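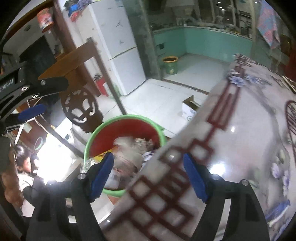
Handheld grippers over the table, bucket alongside.

Ticket: spare finger pads, Starnlow budget
Tag: Purchasing / Open
1 min read

Živko asked for 20 spare pads. Tatex sells them in boxes of 66 — naturally. Quote attached, 3/5/24.

Update: Kusuma will split a box, at the price of a full one. Asked finance for two more gripper sets instead. Finance asked what a gripper is.

Status: on hold until August.

Comments
Yanti Govindasamy: Just buy the 66.
Živko Georgiev: Seconded. Blue ones, please.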